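From: Begoña Iglesias
To: vimenska-post
Date: 19 June 2019
Subject: Re: [vimenska-post] Reel 5 sync and the bathroom dialogue

On the Lalitari transfer of reel 5, Meredith wrote:

> Dialogue drifts late from the second shot onwards. By the end of the
> reel it is 20 frames out. Is this the picture or the sound? Also, do
> we still want the clean version of the bathroom lines, or has the
> director settled on the location track?

It is the sound. The picture matches the edit list at every cut I checked. The mix was exported against the April cut, before scene 23 lost its opening, and someone has then nudged each clip by hand to make it fit. The nudges add up. Please don't correct them one by one. Discard that export and relink to the session on the Sadelik drive, folder 2090, where the clips still carry their original timecode.

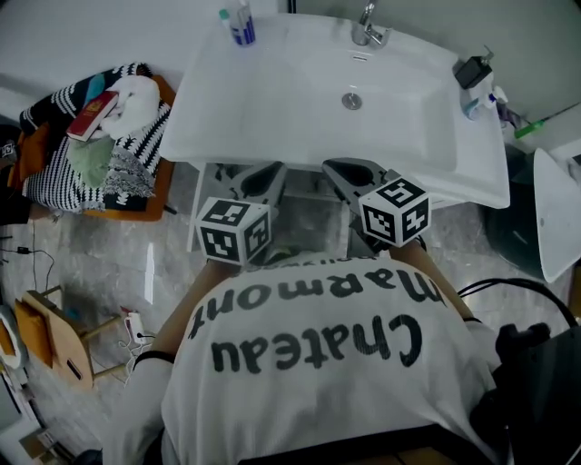 After relinking, check three points only: the door slam at the head of the reel, the first line after the phone rings, and the last line before the fade. If those hold, the rest will hold.

As for the dialogue, the director wants the location track. The clean version stays in the session, muted, on the two tracks below it. Leave it there, as we may need single words from it for the foreign version in August. The hum under the location track is steady and can be filtered at the final mix. I would prefer that we not touch it before then, having already had to undo one round of noise reduction on reel 2.

One request for everybody: put the date of the cut in the file name of any export. "final_new" does not tell me which edit it belongs to.

I still have no notes for reel 4. Without them it goes to the mix as it stands.

Begoña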